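We Bought the Little House on Cunder Road (and I Can't Stop Talking About It)

February, 7 min read
by the one with the tape measure

So we closed! After fourteen showings (14, I kept the flyers) we have keys to a house with a crooked mailbox, a deep front porch and a kitchen that was last updated when people put carpet in kitchens. I love it so much I drove over at six in the morning just to stand in the driveway with my coffee.

A few of you asked how the whole thing went, so I'm going to write it all down before I forget.

We'd been looking on the other side of the valley for most of last year, mostly in Pornby, where the lots are flat and every listing says "charming." We made two offers over there and lost both. The second one hurt. It had a window seat and I had already picked out the cushion. Then the Cunder Road place popped up one evening with four blurry photos and a description that was one sentence long, and that sentence was mostly about the septic tank. I wanted to see it right away.

The price had already dropped by $3000, and I think the photos were scaring people off. In person it's a different house! The living room gets sun from two sides. The stairs creak on exactly the steps you'd want them to creak on. There's a pantry you can walk into and close the door behind you, and I did, and I stood in there smelling old cinnamon and thinking yes please.

The inspection was long, and I'd tell anyone buying an older place to follow the inspector around for every minute of it. Wear shoes you don't care about. I learned where the water shuts off, which breaker runs the well pump, and that the attic has much less insulation than the seller's form said. We asked for a $3000 credit at closing for the insulation and the back steps. They said yes the same afternoon, which made me wonder if we should have asked for more, but I've decided not to lie awake over it.

The appraisal took forever. Our lender, Zirko Home Loans, was great on the phone and slow on paper, and we sent the same bank statement three separate times. If you're getting ready to buy, make one folder with your pay stubs, your tax returns and every page of every statement, including the blank page at the end. They want the blank page!

The number I was least ready for was the property tax. It came out to $3043 for the year, and the old listing had shown a lower figure because the previous owner had an exemption that didn't carry over to us. Call the county before you make your offer and ask what the bill will be under your own name. It was a ten-minute call and I made it far too late in the game.

The night we signed we got takeout from Vương, the noodle place by the feed store, and ate it on the living room floor with the lights off so we could look out at the hill. Best dinner of my year so far, easily.
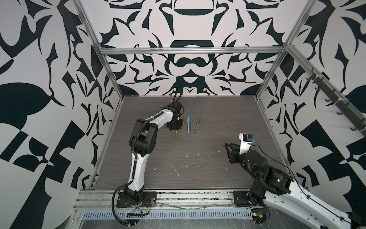 What we're doing first

Insulation, before anything pretty. Two quotes are in and one more is coming. The first company wants to blow it in over what's already up there, and the second wants to pull out the old stuff, and I've been reading way too many forum threads trying to pick a side.

Then the back steps, which wobble. We may build those ourselves.

Then (finally!) paint. The front bedroom is going a soft green, I think, although I've got seven sample cards taped up in there and a new favorite every time the sun moves. The kitchen carpet comes up the minute we own a pry bar. I peeled back one corner by the stove and there's wood under it, real boards, a bit stained but all there. I may have yelled.

What can wait

The bathroom. It's pink, it's tiled to the ceiling and everything in it works. I came in planning to rip it out and now I'm getting attached, so it gets a year.

The garage can wait too. The door sticks and the far corner is full of storm windows we need to match up with the house. Some have little numbers penciled on the frames, so somebody had a system once. If you've ever cracked a storm window numbering system, please leave me a comment, I'd be so grateful.

And the yard. Everyone keeps telling me to leave the beds alone through the first spring to see what comes up, and I'm going to try. There's a big bare shrub by the porch that I'm really hoping is a lilac.

We move the furniture over at the end of the month. More soon, probably with a lot to say about carpet staples.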